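Three weeks without a supermarket

Saturday, July 27, 2019

Well, I said I'd do it and I've done it, nearly. Three weeks of buying all our food within walking distance of the house, no big shop, no van pulling up on a Tuesday night with bags full of things I'd forgotten ordering. I had one wobble in the second week over washing-up liquid, which I've decided doesn't count as food.

For anyone new, we moved to Celdale in the spring and I'd been driving out to the retail park every Saturday just as I did in the old place, past a perfectly good greengrocer, a butcher, a bakery and a market on Thursdays. I'd never set foot in any of them. Then the car failed its MOT in spectacular fashion (1,714 pounds to put right, thank you very much) and while I was sulking about that I thought, fine, I'll walk.

The first week was hard work and I won't pretend otherwise. I kept going out without a bag. I kept going out on Wednesday afternoons, when everything in Celdale shuts, a thing I'd assumed had died out with my gran. And I bought far too much, because I was still shopping as if I'd have to last seven days on it, and then had to carry it up Fillov Hill with the handles cutting into my fingers. If you take one thing from this post, get a rucksack!

By the second week I'd got into a bit of a rhythm. Bread every other day. Cheese and eggs from the market. Veg from Bogumił Ostrowski, who has the stall nearest the church and grows most of what's on it himself at his place out on the Undiden road. He's not a talker, Bogumił. I asked him what I should do with kohlrabi and he said "eat it". But if you dither long enough he'll put something extra in your bag, and that's how I ended up with radishes, which I'd never have picked for myself. At school they came sliced into a wet salad and tasted of pencil.
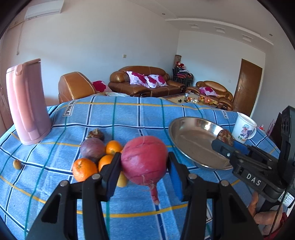
A radish, root and all.

Anyway, I've been converted. Sliced thin with butter and salt on the bread, they're lovely, and roasted they go soft and almost sweet. My other half still isn't having it and picks them out, but then this is a man who thinks sweetcorn is adventurous.

Now, money, as three of you have emailed to ask. I set myself 100 pounds a week for the two of us, all meals, and I went over in the first week (the carrying-too-much week) and came in under for the other two. Meat costs more at the butcher's, no getting round it, so we've had less of it. Veg is cheaper if you buy what there's loads of and don't turn up wanting a pepper. Where I've really saved is on rubbish. I used to come home from the retail park with biscuits, a candle and a new washing-up bowl. You can't buy a candle off Bogumił.

What I hadn't expected was how long it all takes. A loaf of bread is a five-minute job on paper. Then you meet Kenneth Pollock outside the bakery and he wants to tell you about the parking on Yuen Street, and he's got photographs, and it's half an hour gone and the queue has doubled behind you. Some mornings I've loved that. Other mornings I've crossed the road with my head down, sorry Kenneth.

There are things I've missed. Proper tinned tomatoes, as the corner shop only does one sort and it's mostly juice. Decent coffee. Being able to buy a lime at nine at night. I don't think I'm going to be strict about it once the car's back, and I've already got a list going on the fridge of tins and loo roll and cat litter, none of which I fancy lugging up that hill again.

But the market I'm keeping, and the bread. Next Thursday I'm after beetroot, and I've promised my sister I'll try her chutney, so if anybody has a spare jar or two with lids that fit, give me a shout in the comments.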